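To: Stores and Assembly Discussion List
From: Stores Office, Timemell
Date: June 14, 2023
Subject: Re: Mixed parts in shelf trays, and what to do with packing film

Dear list members,

Thank you to the Donditz site for the message below, and to those who wrote to this office separately on the same subject. The original text is quoted so that members who joined the list after it was sent can follow the discussion.

> To: Stores and Assembly Discussion List
> From: Stores Desk, Donditz
> Subject: Mixed parts in shelf trays, and what to do with packing film
>
> We would like guidance on three matters relating to the open trays used for sheet-metal parts on the shelving next to assembly.
>
> First, the current procedure says that a tray should hold "one kit or one part type." Our shelves hold a good many trays that are neither. They contain brackets, plates and channels that came back from the line after a job was changed or stopped. We do not know whether these should be broken down and returned to the part bins or kept together.
>
> Second, flat plates are being stacked directly on each other. The tabs on one plate catch in the cutouts of the next, and people pull them apart by force. We have seen bent tabs as a result.
>
> Third, the procedure is silent on packing film. Some of our staff leave it in the tray to protect the finish. Others remove it at receiving. Both groups believe they are following the rules.
>
> We would appreciate a written answer that can be posted at the shelves.

We will take the points in the order in which they were raised.

Returned parts. The phrase "one kit or one part type" was written for the Munshi cabinet line, where every job is kitted in full before it leaves stores. It did not anticipate partial returns, and the wording will be changed in the next revision. Until then, a tray of returned parts may stay together on the shelf for up to 20 working days, provided that it carries a return card with the job number and the date of return. After that period the parts are to be checked against the drawing and put back in their own bins. A tray without a card should be broken down at once. Please do not add parts from a second job to a tray that already has a card, even where the part numbers match.

Stacked plates. Two plates may be stacked in a tray if they lie flat and face the same way. Where a third is needed, use a second tray. To separate plates that have caught, lift the upper one straight up from both ends. Sliding it sideways is what bends the tabs. Tall brackets should not be left leaning on plates. Lay them down along the length of the tray, with any flange toward the wall, and keep long channels parallel to the front so that they can be picked up without disturbing the rest.
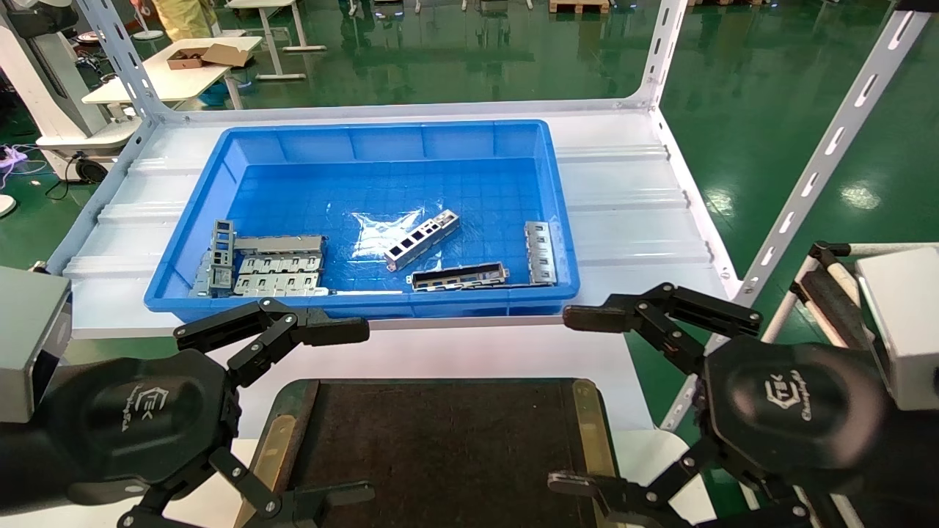 Packing film. The Donditz desk is correct that the procedure does not mention it. Film is to be removed at receiving, before parts are placed in a tray. It hides small pieces from anyone checking the contents, and it tends to be carried to the line with the part and left there. The one exception is the painted front panels for Perau, which keep their film until final assembly. Those panels are stored upright in the slotted racks and should not be in shelf trays at all. Clear film goes in the film sack at the receiving bench. Film with tape or labels attached goes in general waste.

Several members asked whether trays should be lined with foam or card. Our answer for the present is no. The grid in the floor of the tray lets metal dust and small debris drop below the parts, and a liner would prevent this. Trays should be emptied and brushed out whenever their contents change. A tray with a cracked rim should be withdrawn and reported to this office. There are around 2,000 in circulation across the sites, and replacements are held at Timemell.

With regard to posting, a single-page version of these instructions is being prepared for the shelf ends. A draft went out in March under the old wording. Please take down any copies of it that are still on display.

Each site is asked to reply to the list with the following:

The number of trays of returned parts now on the shelves, with and without cards.
Any part type that cannot be laid flat in the standard tray.
The name of the form in use locally as a return card, if it differs from Form 4.

Questions about the Perau panels should be sent directly to this office and not to the list, as the packing specification is under review with the customer.

Stores Office
Timemell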